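印刷する
メールで送る

家事作業の自動化に関する調査 中間報告
2025年8月10日

提出先:Brevevport助成事務局
報告者:ヘ・ソユル(So-yul Heo)
共同担当:ピョ・ユニ(Yoon-hee Pyo)

1.今期の範囲

5月に承認いただいた計画に沿い、家庭と小規模店舗の日常作業のうち、現在の機械に任せられるものと任せられないものの切り分けを進めた。対象は衣類の片付け、食器の移動、床の物の回収、商品棚の補充の4分野である。申請時には窓拭きも候補に入れていたが、事務局との協議どおり今期は外した。

作業項目は全部で56件を定義した。一つの項目は「床の靴下を拾ってかごに入れる」程度の大きさにそろえてある。当初の案では「寝室を片付ける」のような大きな項目が混じっており、担当者によって合格の判断が割れたため、6月中に書き直した。この書き直しで日程が3週間遅れた。

2.結果の概要

56件のうち、人の手助けなしに合格基準を満たしたのは21件だった。基準は、同じ条件で続けて行い、途中で人が物に触れず、あらかじめ決めた時間内に終えることである。時間の上限は人が普通に行う場合よりかなり緩く設定しているので、合格した項目でも速さの面ではまだ家庭で使える水準とは言いにくい。

合格した項目は食器の移動と棚の補充に偏っている。形が変わらず、置き場所が決まっている物の扱いは安定してきた。Vevimel店舗での試験では、箱入り商品の補充は営業時間外であれば任せられるという評価を店長から得た。ただし、袋菓子のように中身が動く商品は持ち上げたときに傾き、棚に立てる段階で倒れることが多い。

床の物の回収は中間的な結果である。玩具や本は拾えるが、充電コードと薄い紙で止まる。コードは一端が家具の下に入っていることが多く、機械は引っかかりに気づかずに引き続ける。安全のため、力の上限を超えたら手を離す設定に変更した。物を傷める心配は減ったが、作業としては未完了になる。

3.衣類の片付け

最も遅れている分野である。タオルと無地のTシャツは、平らな机の上に一枚ずつ置けば畳める。寝具の上に置くと成功率は大きく下がる。下の布も一緒につまんでしまうこと、しわと衣類の縁を見分けにくいことが主な原因と考えている。

色の影響も予想より大きかった。黒や紺の衣類は、重なると境目の情報がほとんど得られない。ズボンの片脚が折れ込んでいる場合、人は触って確かめるが、現在の機械は見た目だけで持つ位置を決めるため、裾と腰を取り違える。複数の衣類が重なった山から一枚だけ取り出す項目は、今期は一件も合格していない。

ハンガーに掛ける作業については、肩の部分を手で広げてから渡せば掛けられた。広げる工程を人が担う以上、合格には数えていない。Sisska方式の持ち替え手順を試したところ、厚手の上着では改善が見られ、薄手の服では差がなかった。

4.手本の収集

学習用の手本は、人が手持ちのグリッパーで実際の作業を行って集めている。指でつまめばすぐ済む動作でも、二本の爪だけで行うと手順が変わるため、作業者には最初に練習の時間を設けた。練習後も、服の持ち方には人による違いが残る。統一するか、違いをそのまま残すかは検討中である。ピョは残す案を、報告者は裾から持つ手順だけは統一する案を支持しており、次期の前半に両方で学習させて比べる。

収集場所は、実験室の模擬寝室から一般の住居に重点を移した。模擬寝室で学習させた動作は、布団の柄や照明が変わると精度が落ちた。住居での収集は準備に手間がかかり、一日に集められる量は減っている。

5.予算

支出はおおむね計画の範囲内である。グリッパーの爪に貼る滑り止めの消耗が早く、消耗品費が予定を上回った。不足分は、延期した出張の旅費から充てたい。費目間の流用申請書は別途提出する。

6.現時点での見通し

店舗での箱物の補充は、範囲を限れば今年度中に試験導入の相談ができる段階にある。家庭については、食器を決まった場所へ戻す作業が最も近い。衣類の片付けを機械だけで済ませることは、助成期間内には難しいと見ている。申請書に記載した「洗濯物一式の自動処理」という目標は、「種類を限った衣類を一枚ずつ畳む」に改めることを提案する。

7.次期の予定

・暗い色の衣類を中心に手本を追加する
・寝具の上での作業を、無地の布と柄物の布に分けて評価する
・触覚センサーの貸与についてSun社と条件を詰める
・袋入り商品の補充を再試験する

目標変更の可否については、次期の収集を始める前にご回答をいただきたい。
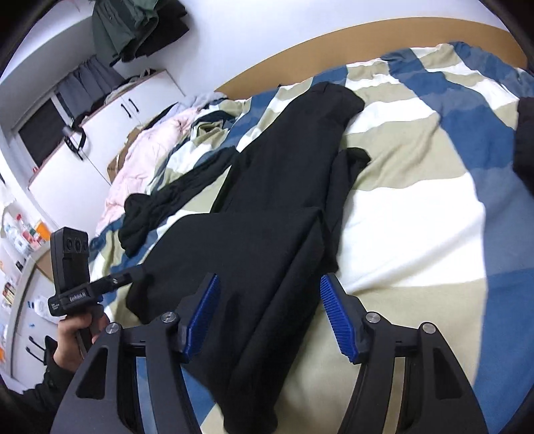

問 洗濯物を畳む作業を機械に任せられるのはいつごろになりますか。
答 時期はまだお示しできません。タオルや無地のTシャツを平らな机に一枚ずつ置く条件であれば、今でも畳めます。山積みの洗濯物から一枚ずつ取り出して畳む作業は今期の合格がなく、助成期間内の実現は難しいと考えています。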